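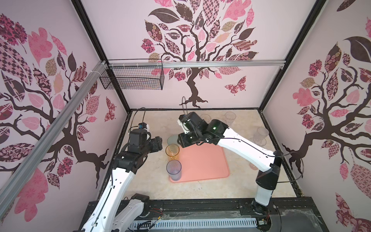
Seven drinking cups and a square tray, with a robot arm on either side.

Drawing names, properly

The December gift exchange looks like a trivial allocation problem. Each participant must give once and receive once, and no participant may be assigned to themselves. In mathematics the result is called a derangement, and the usual household method for producing one, folded slips drawn from a bowl, does it badly.

Take the smallest group where the problem is interesting. Anne, Ben and Cath draw in that order, and anyone who pulls their own name puts it back and draws again. One time in four, Cath is left with only her own slip. Most groups start over at that point, which solves the immediate difficulty but leaves a bias behind. With three people there are exactly two valid outcomes. Under redraw-and-restart, one of them comes up two times in three and the other one time in three. For a family buying socks this has no consequences. For a workplace scheme that advertises a random draw, it is a defect.

The correction is simple. Shuffle all the names at once, check for self-assignment, and if there is any, discard the entire result and shuffle again. Each valid arrangement is then equally likely. The chance that a shuffle passes settles very quickly at 36.8 per cent as the group grows, so the average number of attempts is a little under three whether the list holds 14 names or several hundred. On a computer the cost is negligible. With paper slips it is tedious, and people cheat.

Ignacio Carrasco maintains the draw engine at Vumix, which sells gift exchange software to employers and clubs. He says the arithmetic occupies very little of his year.

"The shuffle is a few lines. The exclusions are where the work is," Carrasco says. "Partners don't want each other, a manager shouldn't get a direct report, and these two got each other last year. Every one of those is reasonable. Then you add them up."

Exclusions change the nature of the problem. Each permitted giver-recipient pair becomes a line in a graph with givers on one side and recipients on the other, and a valid draw is a perfect matching through that graph. Whether one exists can be tested efficiently with standard methods. Sampling fairly among all the matchings is a harder task. Rejection still works when exclusions are sparse, but as they accumulate the proportion of shuffles that survive can collapse.

Of the 2,559 draws run through Vumix in the last December season, 1,273 carried at least one exclusion beyond the basic rule. In 336 the organiser's first set of rules allowed no valid assignment and had to be relaxed. The common cause was a small group with a long memory: six people, two couples, and a ban on repeating any pairing from the previous three years.

Carrasco's engine handles these in two stages. It first tests whether any matching exists and, if none does, reports a minimal set of conflicting rules so that the organiser can drop one. If a matching does exist, it attempts rejection sampling up to a fixed limit, then falls back to a random walk that swaps recipients between givers. The fallback is approximately uniform. The documentation states this, which is more than can be said for most free tools.

Triltell, a competing product, takes a different approach and arranges all participants in a single loop. The first person gives to the second, the second to the third, and the last to the first. No-one can be assigned to themselves, and no two people can swap gifts with each other. Organisers like it because presents can be opened in sequence around the room. The drawback is information leakage. In a group of 14, fewer than one in five of the possible derangements form a single loop, so a participant who knows the method and a few of the pairings can rule out a good deal of the remainder.

Secrecy deserves more attention than it receives. A draw run by an organiser on a spreadsheet is visible to the organiser, who is normally also a participant. Emailing the results from a shared account leaves a full record in the sent folder. Vumix stores each assignment separately and shows it only to the giver, with a sealed override in case someone withdraws - an event that, in Carrasco's experience, tends to happen after the shopping has been done.

Withdrawals have a neat repair. If the departing person was giving to Ruth and receiving from Omar, Omar now gives to Ruth. Only one assignment changes. The repair fails where Omar and Ruth are the same person, or where an exclusion separates them, and in those cases a second giver has to be brought into the swap. A full redraw is seldom required, and anyone who has already bought a present will object to one.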